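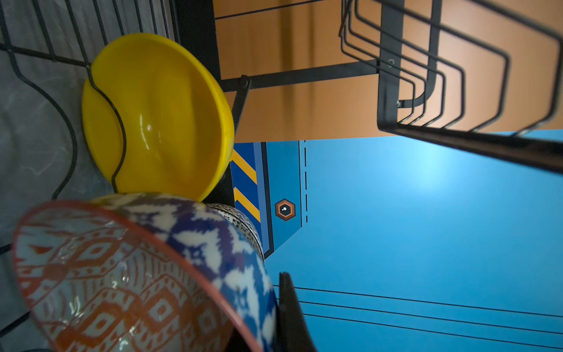

Apostolos Rallis replied that the order export was still stopping at line 300, same as before, and that clearing the browser cache had made no difference. He had tried it on both office computers and got the same short file each time.

Ticket 477
Product: Milon stock and orders
Category: Export / CSV
Status: Closed

Original report
Exporting the tableware list from Milon gives a file with 300 lines. The list on screen has more. No error message. The export button goes gray, then the download starts as normal. The import into the Vernau shop page then drops everything after the last line, so those items show as out of stock.

Steps tried
1. Logged out and back in. No change.
2. Exported as tab-separated instead of CSV. Stops at the same line.
3. Split the list by supplier. The Alexiou items export fully. The Jesau items stop partway.
4. Sorted the Jesau items by name instead of item number. The file now stops at a different line, but on the same product.

Step 4 pointed to one record. The product description for that item had been pasted in from a supplier PDF and had a hidden control character in the second sentence. The export reads it as the end of the file. It doesn't show in the edit window.

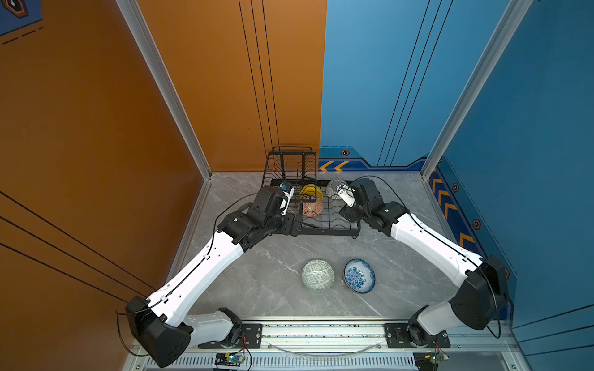

Retyped the description by hand, saved the record and ran the export again. The full list came through. Import into Vernau ran to the end with 2 warnings, both for missing weights, which is a separate matter and was already known.

Still open on our side: the import log only keeps the last 100 entries, so the older failures from November can't be checked. Log size has been raised for this account.

If it comes back, sort the list a different way and see whether the file stops on the same product. Send us the item number and leave the record as it is until we have looked at it.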